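Still painting

April 2018

Quick one tonight because I have to get the second coat on before the roller dries out in its bag. Yes I keep the roller in a bag. Plastic wrap works too but we're out and I'm not going to the store again today.

So. The apartment. For anyone who missed the last post, we got permission to paint. Finally. The old management company said no to everything for years, then the building got sold, and the new people sent a letter with a list of what we're allowed to do. Painting is on there as long as it's "a residential color." No idea what that rules out. Safety orange? Chrome?

I said yes to the whole thing before I'd thought about it. Bought the tape first. Bought the tape before I'd picked a color, which tells you how my brain was working that week.

First problem, picking. I brought home a stack of those little paper strips and put them up in the living room and they all looked gray. All of them. Warm sand, gray. Pale moss, gray. We're in 201, second floor, facing the back of the other building, and the light comes in for a bit before lunch and then it bounces off their brick and goes flat. Everything I like in the store turns to dishwater by 3 pm. Milan came over and stood there with his coat on and said they were all fine, go with the one on the left. He says that about restaurants too.

I'd promised myself I wouldn't buy sample pots because they add up. I bought sample pots. The Kiiskinen ones, the small kind with the screw lid, and then two from Tumia because the guy at the counter said theirs went on thicker. They do go on thicker. They also smell like a swimming pool for a day and a half.

Painted big squares. People say paint them on poster board so you can move them around, and that's good advice, and I didn't do it. I did them straight on the wall behind the couch. Now there's a ridge around every square and I had to sand them down before the primer. My own fault. If you're reading this before starting your own room, do the poster board.

What I learned from the squares:

Colors get stronger when there's more of them. I knew this. Everyone says it. Still a shock. The one I thought was a whisper of green looked like a dentist's office once it was up at full size.

Look at them at night with your own lamps on. We have yellow bulbs in here and white ones in the kitchen, and the same square looked like two different paints depending on which side of the doorway you stood.

Put a sheet over your couch if it's a loud couch. Ours is rust. Everything next to it went blue.

Put the sample by the floor too, since our floor is this orange-y wood and it throws color up onto the bottom of the wall. I never noticed in three years of living here. Now I can't stop seeing it.

I got it down to two. A chalky sort of cream and a blue that leans green. Cream was safe, cream would have been done in a weekend, cream is what my mother would have picked. I slept on it. Slept on it again. Then Ketsara sent me a message that just said "are you really going to do all that taping for cream" and that settled it.

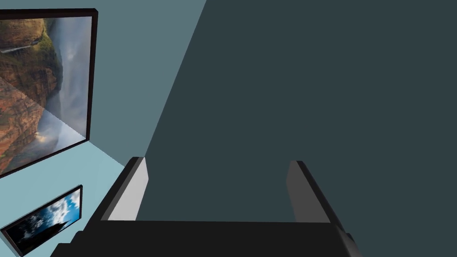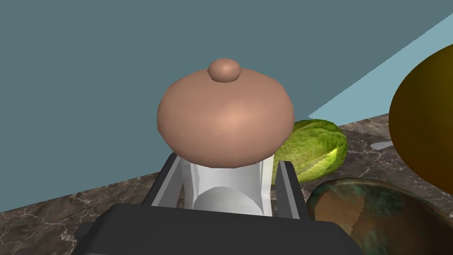 Renders, both. Light blue-teal wall with the framed pictures on it, then the peach-brown round top with its little knob.

Ok so blue-green it is. Two gallons, eggshell. I went back and forth on matte because matte hides bumps and our walls are nothing but bumps, but matte also holds onto every fingerprint and we have a hallway where people lean while they take their boots off. Eggshell. Decided in the aisle with a cart blocking everyone.

Prep took forever. Way longer than the painting. I had one day down for it in my head and it took most of a week of evenings. Moved the furniture to the middle, which means the room is now a mountain with a path around it. Washed the walls with sugar soap. Found out we've been living with a brown haze above the radiator that I thought was just the color. Filled the nail holes, filled the old cable hole, filled a dent from when we brought the bookcase in. Sanded. Vacuumed. Sneezed for two days.

Somebody before us hung things with toothpaste in the holes. Actual toothpaste, you can still smell the mint when you sand it. Darren did this in his old place too so I asked him and he got very defensive.

The baseboards have about a hundred years of paint on them and I am not stripping that. I'm going over it like everyone before me did.

Tape. I have opinions now. The cheap tape bled under everywhere there was texture. The good tape bled a bit less. What worked was running a thin line of the OLD wall color along the edge of the tape first, letting it dry, and then putting the new color over that. The old color fills the gaps so whatever seeps under doesn't show. I had an old can in the closet from when they touched up the ceiling, and it was close enough. Read it on a forum, didn't believe it, tried it by the window, came out like it was cut with a knife. I went around showing the corner to everybody who came in. The delivery man saw it. He said nice.

And pull the tape while the paint's still a bit soft. I left one side overnight and it took a strip off with it as long as my arm. Said a word.

First coat looked terrible. Truly terrible. I'd read that it would and I still sat on the bucket and thought well, that's that, I've ruined the living room. Patchy, streaky, the primer coming thru in clouds. You have to walk away. I made toast. By morning it had evened out maybe halfway, and by the afternoon it had gone darker than the strip and I panicked in the other direction.

Things that went wrong, quickly, for the record:

Stepped in the tray. Sock only.

Ran the roller too dry along the top and got those little crackly sounds, and now there's a stretch with an orange peel texture. It's behind where the curtain goes. It's staying.

Cut in the whole room first and then rolled, and the edges dried before I got to them so there's a kind of picture frame effect around each wall. Wim says do one wall at a time, cut in and then roll it right away while the edge is still wet. He painted houses for 11 summers so I should have called him before and not after. Second coat I'm doing it his way.

Used the cheap brush. It shed. There are bristles in the wall by the door and I've been picking them out with tweezers like splinters.

Forgot the light switch plate. Painted neatly around it. Then took it off for the second coat and there's a tiny perfect rectangle of the old beige underneath. I kind of love it? I might leave that. Little time capsule.

Money, because someone asked in the comments last time. More than I said it would be. The paint itself was ok. It was all the stuff around it - the pole, the tray liners, the second brush, the third brush, the drop cloth because the bedsheet soaked right through. I'd guess the extras came close to what the paint did. I threw out the receipts on purpose.

The part I didn't expect was how much the rest of the apartment looks wrong now. The hallway was fine last month. Perfectly fine hallway. Now you stand in it and look into the living room and it's like the hallway is sick. The kitchen too. The cabinet doors look yellow, and they were white, I'd have sworn in court they were white.

So there's a plan for the hallway. June, probably. I've been told I'm not allowed to start before we've had the couch back against a wall for a full month and eaten a meal sitting on it. Fair enough.

Also I have to decide about what goes back up. We had so much stuff hanging in here and without it the room feels twice as big and kind of echo-y. Half of it I don't even like, it was just covering the beige. There's the map. The map's coming back. The mirror from Fares, yes, but on the other side so it gets the morning light. The calendar from the pharmacy was three years old, I'm letting it go. I cut out paper in the sizes of everything and stuck it up with the leftover tape to see where it should all hang, and the first try looked like a ransom note. Second try is better. I put everything lower than I wanted to, eye level when you're sitting, and it's much calmer.

Questions I got:

Did you prime? Yes. One coat. I'd do it again, the old beige was a bit shiny and I didn't trust it.

How long do you wait between coats? Can says four hours. It's been raining all week so I'm giving it overnight.

Does it smell? Less than I thought. Window open, door shut, slept fine. The cat was not consulted and is living in the bathroom for now, which she prefers anyway, there's a warm pipe.

What about the ceiling? No. I looked at it, it looked at me. No.

Ok it's past 8 and I said I'd start at six. Roller's out of the bag and it's still soft, so that works. More when the tape's off. If anyone has a trick for geting dried paint out of a wool sock, the comments are open.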